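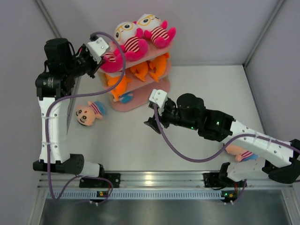 Arranging plush toys on a three-tier shelf

Applies to small open shelves with rounded boards and no back panel. Tall, soft toys with long limbs are the awkward ones, and most of what follows concerns them.

1. Clear and wipe
Take everything off and wipe each board with a damp cloth. Let it dry fully before restocking. Plush pile picks up moisture and then dust.

2. Sort by colour
Make one pile per colour. Give each tier a single colour where the numbers allow. Pink on top and orange in the middle makes it plain where a stray toy belongs. Small blue items can go on the bottom tier, near the front, so that a long toy on the board above does not hide them.

3. Load from the bottom
Fill the widest board first. Weight low down keeps a light shelf steady. Our test shelf is 600 mm high and begins to rock if the top is loaded first.

4. Seat each toy
Push the lower body well back on the board, then fold the limbs in. Three to a tier is enough for large toys. Curved ones can lean on a neighbour – place the firmest at the end of the row and work inwards. If a tapered end hangs over the front edge, turn the toy until the end lies along the board.

5. Place the remainder
Dolls left on the floor go last, in whatever gap suits their length. A doll that will only lie on its side should do so on the bottom tier.

6. Check
Tap the side of the shelf twice. Reseat anything that slides.

Text: Ghazal Abbasi
Revised 2021-02-21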